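Draltik Grip Club – Handheld Gripper Recordings, Set 2

README for the second set of recordings made by the student robotics club. Read this before copying anything off the club drive. If you only want the file layout, skip to "Folders."

Summary

The set holds 2744 short recordings of students picking up, moving and putting down small items with handheld grippers. It was recorded over one semester, starting in September, as the club's main project. Set 1 was a trial and should not be mixed with this one. The finger pads were changed between the two sets and the timing files use a different layout.

The set was put together so that club members could train and test a small grasping policy on the arm in the lab. The training code is in a separate project called Plurkora. Nothing in this folder depends on it.

Who made it

Club members did the recording in pairs. Tonantzin Bañuelos wrote the recording script, ran the sign-up sheet and did the final check of the labels. Questions about labels should go to her first. Questions about the hardware should go to the lab channel.

Tasks

Each recording belongs to one task. The task names are used as folder names.

pick_single – pick up one item and hold it for a moment.
pick_place – pick up one item and put it down inside a marked area.
handover – pass an item from one gripper to the other.
sort_round – move round items of different sizes into order.
two_hand – both grippers in use at once, one item each or one shared item.

The handover task was added halfway through, so it has fewer recordings than the others. There are 117 of them. Please don't treat that as enough to train on by itself. We tried, and the policy closed too early nearly every time.

Folders

raw – video and gripper opening width as they came off the recorder.
clean – the same recordings with the start and end trimmed.
labels – one text file per recording.
splits – lists for training, validation and test.
notes – scanned session sheets.

The test list has 700 recordings in it. They were picked by session and not at random, so that no session appears in both training and test. Keep it that way if you make your own split.

Video is 30 frames per second. Gripper width is logged faster than that and has been matched to the nearest frame in clean. In raw it has not been matched to anything.

Labels

A label file has four lines: task name, item, result, and free comment. Result is one of ok, drop, slip or abort. A slip means the item moved in the fingers but was still held at the end. Pairs did not always agree on what counts as a slip, so the early sessions have more drops and fewer slips than they should. We relabeled the worst ones but not all of them.

Item names are plain descriptions such as "red ball small." We kept them loose on purpose, and the same item can turn up under two names. A merged list is in notes under items_merged.

Setup

Recording was done on the dark bench against the gray wall in the Athanasiadis lab. Lighting was whatever the room had at the time. Sessions late in the day are darker, and the bench gets little light in some of them. Round items are the most common because the sorting and two-hand tasks both use them.

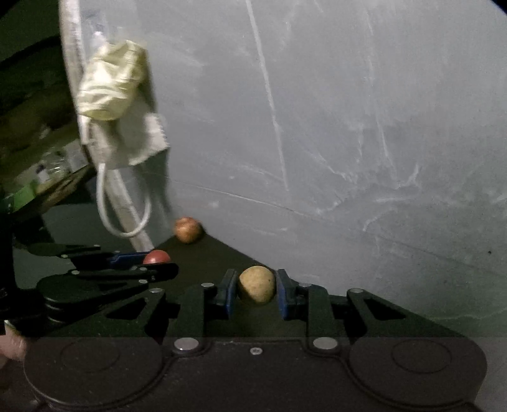
Operators were asked to keep their fingers clear of the view, but hands do show up at the edges in places, mostly in two_hand. We did not remove those recordings. If your method is sensitive to hands, filter on the comment line, where most pairs wrote "hand" when they noticed it during playback.

Known problems

Several sessions have a short gap in the width log at the start. The clean version has the gap trimmed away, so use that unless you need the full take.

Trimming was done with a script called Zilier, which looks for the first and last change in gripper width. It cuts too tightly when the operator starts with the fingers already closed. Check the raw file if a recording seems to begin in the middle of a grasp.

In two_hand the left and right width columns are swapped in a few of the early files. The ones we know of are listed in notes under swapped_columns. If you find another, add it to the list and leave the file as it is – other people may already have a fix for it in their loader.

Use

Members may use the set for class projects and competition entries. Ask before passing it outside the school. When you use it in a report, give the set number and say whether you used raw or clean.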